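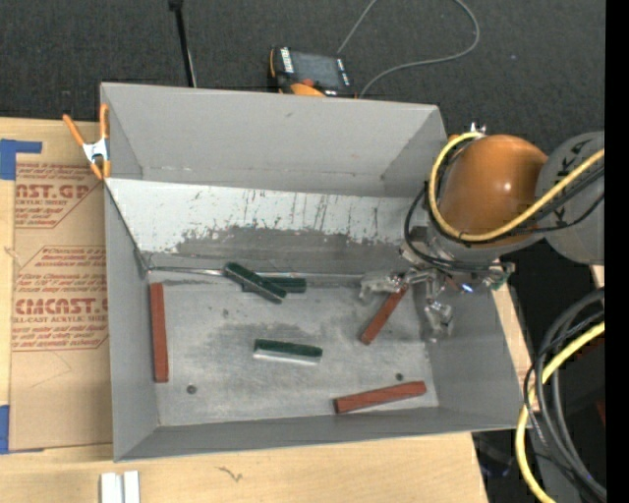
Virgil Enache doesn't like the word "grasp." Too final, he says. His planner at Gukero doesn't pick a grasp, it keeps a running list of bad ideas and goes with the least bad one.

It's late, August, the lab in Ostenberg is warm and he is scrolling a log file with his thumb on the trackpad. 2822 attempts in this one. He wants line after line of it, the misses especially.

The job sounds dull. Blocks in a bin, get them out. The first version was built at Sotomayor, years back, and it did what everyone's did — segment the camera image, fit a box to each part, send the arm to the middle of the box. Fine on a clean table. Then two bars overlap, the segmenter calls them one long bar, and the fingers close on the seam.

Walls are worse. A block lying close to a wall leaves no room for a finger. Old code would try anyway, trip the force limit, stop, wait for a human. Enache spent most of a winter on that one stop.

What he has now is called Hemon. Two networks, one small. The big one scores every angle it can think of. The small one only asks if the fingers will hit metal on the way down, and it gets a veto. Takes 36 milliseconds, most of it copying memory around, which annoys him alot.

"People want to see the clever part," he says. "The clever part is the retry."

So, the retry. If a grip slips, Hemon doesn't re-plan from zero. It keeps the last 7 failures for that bin and pushes the scores down near each of them. Crude. A visiting student called it superstition and he wrote that on the whiteboard, where it still is.

Some of it is plain plumbing. Cables, for one: the wrist can turn only so far before the cabels pull, and the planner knew nothing about that untill spring. Now there's a cost term. He typed the number in by hand and has never tuned it.

Next is shiny parts. Depth cameras hate them, and he has a folder of bad point clouds he opens to show me, full of holes. He zooms in on one, frowns, goes back to the log. There's a run queued for 7 and he wants to change a threshold first.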